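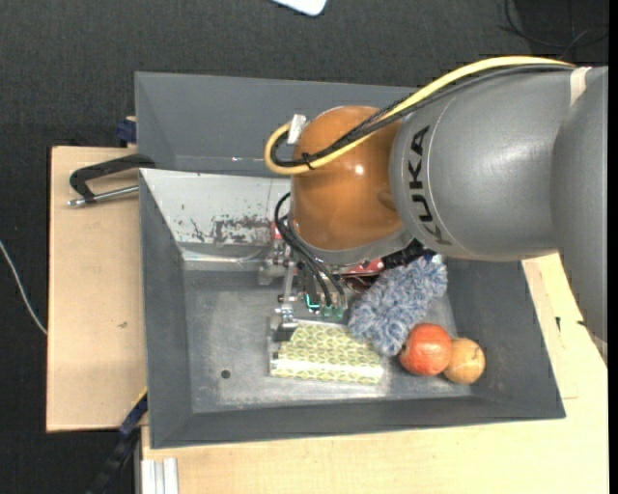 Skeltberg Reading Room - Safety Checklist for the Classics Shelves, with Comments
Checked 6/8/26

Thank you to everyone who put up with me and my stepladder while I went round. I've written more than the form has room for, as usual, so please bear with me!

1. Tall bookcases fixed to the wall
OK, with one exception. The Victorian novels are as solid as a church, but the case holding the Russians has a bracket that turns in my fingers. It wants a longer screw and a new plug. Until then, please keep the big Tolstoys on the bottom two shelves (they make a rather handsome row down there, I must say).

2. Shelves not overloaded
Needs attention. Shelf 5 in the Vustden bay is bowing in the middle. The collected Dickens lives there, and lovely as it is to see the set together, I'd like it split over two shelves.

3. Kick stools and steps
OK. Rubber feet all present, brakes hold. The wobbly stool from last time has gone to the tip.

4. Floor and walkways
Mostly fine. The rug by the poetry corner has curled up again at the window end, and I nearly went headlong over it with an armful of Brontës. Fresh tape, please, or take it up altogether - the boards underneath are really very nice.

5. Reading lamps and plugs
OK. Flexes sound, no scorching. The green lamp gets hot at the shade after an hour or so, so do keep paperbacks clear of it.

6. Damp and mould
Watch. Four books from the Jaramillo bequest smelt musty, and one copy of Middlemarch had grey spotting along the top edge. I have bagged them and put them in the back cupboard. Please don't shelve them again before they've been looked at, however many people ask for Middlemarch, and I know the June group will.

7. Fire exit and extinguisher
Exit clear, door opens easily. The extinguisher label is in date. The trolley had been parked across the door when I arrived and I've moved it next to the returns desk.

8. Number of books on open shelves
2,279, against the list, with 323 out on loan.

Still to do: bracket, Dickens, rug, musty books. I'll pop back once the bracket is done and give that case a good tug.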